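Shape blocks and boards: frequently asked questions
Last updated Thursday, August 1, 2024

What comes in a Skekcombe shape set?

A bag of coloured plastic shape blocks and a flat maple board to sort them on. The board is sold separately too, as item 2345. The blocks are not sold singly, but see the question on lost pieces below.

Is the board solid wood?

Yes. It is maple, cut square at the corners and left in its natural colour. We don't stain or paint it.

My board has a dark mark in it. Is it faulty?

Almost certainly not. Maple has streaks, swirls and the odd small knot, and we leave these in. Some boards are nearly plain and others have a lot going on. If you can catch a fingernail in a knot, or if there is a split running in from an edge, send us a photo and we will change the board.

Can I choose a plainer one?

You can ask in the notes when you order. We will look through what is on the shelf, but we can't promise a match, and we can't hold a board back for you.

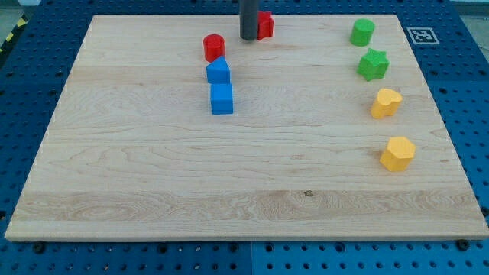

Can I fix the board to a table?

You can. Schools often want it to stay put, and a board that slides about is a nuisance with younger children. Two bolts along the near side are enough to stop it creeping towards the edge of the table. If you would sooner not use bolts, the Usico non-slip mat fits underneath and can be cut with ordinary scissors.

Do the blocks have to go in a set order?

No. There are no slots and no printed outlines on the board. Two loose columns is a good start for a child who is new to sorting – leave a gap between the blocks so that small hands can get round each one. Later on you can mix them up and ask for a colour or a shape by name.

Why is the star harder to pick up than the others?

It has ridges instead of flat sides, so fingers land in different places each time. Try turning it so that a point faces away from the child. Most get the hang of it after a few goes.

How do I clean everything?

Wash the blocks in warm water with a drop of washing-up liquid and let them dry on a towel. Don't put them in the dishwasher. The board should only be wiped with a damp cloth and dried straight away. Never leave it to soak, or it may warp.

I've lost a block. Can I get another?

Yes, quote part 740 and tell us the shape and colour. Blocks from the older Rajan range are slightly smaller and we no longer keep spares for those.

When will the larger board be back in stock?

In September. Cundatum Toys account holders can reserve one now – everyone else can order once it is on the shop page.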